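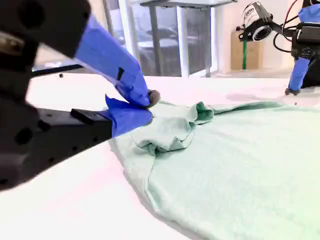
Figure 4. The left gripper taking hold of the pale green garment, one finger on top of the cloth and the other beneath its edge.

5.2 What went wrong with the tape

We had been rather proud of the blue tape on the fingers, if we may say so, and for most of January it gave us no trouble at all. The fault crept in so gently that we blamed nearly everything else first (the lighting, the cloth, our poor folding script, even the table). Out of 457 grasps on the Istum rig, 46 ended with the cloth staying put on the finger after the jaws had opened, and in 16 of those the arm carried on to its next position and dragged the whole garment along with it!

The log showed the same thing each time: jaws open, no error. The lower finger in Figure 4 has a flap of tape standing up near its tip, and once we had looked at that properly we stopped rewriting code. We stripped both fingers, wrapped them again with the tape ends well back from the pads, and ran another 97 grasps, with one sticking. We also added a short pause after opening, so that whoever is at the stop button has a fair chance of reaching it.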